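Two-arm tips: teaching a handover without losing your mind

Posted 2018-01-21 in Workshop Tips

I promised a few of you I'd write up what I've learned about showing a pair of arms how to pass something from one to the other. I do this at a little round table at Savgate, mostly by remote control, sometimes by grabbing the arm and pushing it where I want it. I'm no programmer. I came to it from sewing machine repair, so these are hands-and-eyes sort of tips and you can take them or leave them.

Start with something soft. I know everyone reaches for a nice square block first, and blocks are fine, but a block skids out of the fingers the moment you're a bit crooked and then you've got to chase it. Something wrapped in crinkly plastic gives a little when you squeeze. You can be sloppy with your angle and still keep hold of it while your thumbs learn the controls.

Grip low. If you take a lumpy thing by its lower half, the top stays free and the second arm has somewhere to go. I spent ages grabbing things right around the middle and then wondering why there was no room for the other gripper! 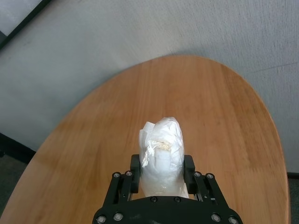
Kasun Selvanayagam: I'd go the other way and grip high for the first pass, low for the second. Gravity keeps the bundle hanging straight, and your receiving arm can come in from the side. Tried it both ways on our Dallero rig and the high grip gave me far fewer throwaways.

Fair enough, Kasun, and I've been doing a bit of both ever since. I'd still start a beginner low, but if your item is floppy at the bottom then do try it his way.

Next one, and it's my favourite: slow down at the squeeze. Everybody rushes it. You drive over beautifully, line everything up, and then snap the fingers shut like a mousetrap. Whatever you do on the controls is what gets learned, twitches and all, so close gently, wait a breath, and then lift. I count "one Bhattacharjee" in my head (that's the name on our old controller box, and it's a good long word).

Do your wiggling before you record. If you need to check the grip, check it, open up again, go home and start fresh. A recording with three little nudges in the middle of it teaches three little nudges. I once did 14 of them in a row with the same nervous shimmy before Dinesh Marikar looked over my shoulder and asked what the dance was for. All 14 went in the bin.

Watch the grip from up close as well as from across the table. From where I sit, the bundle can look perfectly centred when one finger is barely on it. The wrist view shows the folds and how the thing is leaning, so I glance at that before I lift. Every time, even when I'm sure. 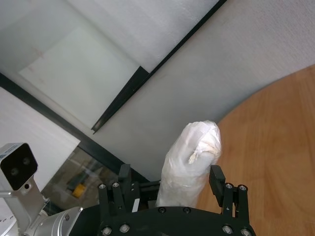

Wrapped bundle held upright, as the wrist camera sees it.

Now for the handover itself. Pick a giver and a receiver and stick with it for the whole batch. I'd do all the right-to-left ones, have a cup of tea, then do the left-to-right ones. Mixing them up comes later, when you're not thinking so hard about which hand is which.

Bring the giver to a spot over the table and park it there. Then bring in the receiver with its fingers already open, nice and wide. Opening them at the last second is how you knock the bundle sideways, and then you're correcting with both hands and the colour's draining out of your face. 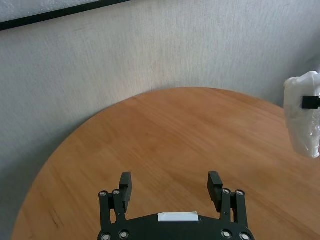
Wide really does mean wide, by the way. I used to open up just enough to clear the item, thinking it was neater, and it's a false economy. You want room to be a bit off on your approach and still come in clean. Narrow it down once you're close, in one smooth movement.

Keep the table bare, too. My mug, my notebook and a roll of tape all lived on mine at one point, and the mug did not survive March.

Leave a moment when both arms have hold. Receiver closes, pause, giver opens, pause, giver backs straight out the way it came. If you swing it sideways you'll catch the plastic and drag the whole lot with you – ask me how I know. And keep your height low over the table, so a drop is only a little drop.

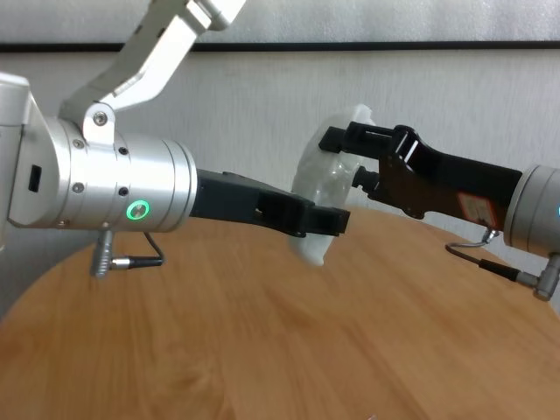 How many recordings do I need before it's worth training on them?

I'd aim for 300 if you can stand it. My first go had 78 and after I'd been through and tossed the messy ones there were 57 left, and the arms did a decent impression of me on a bad day. Spread them over a few sittings – your driving gets lazy when you're tired.

Last couple of bits. Move your starting spot around the table a little each time, or the arms will only ever know the one place. Label your batches the minute you finish them (mine go in a folder called Fludulent, long story). And if you've had a run of bad ones, do three or four passes without recording, just to settle your hands again.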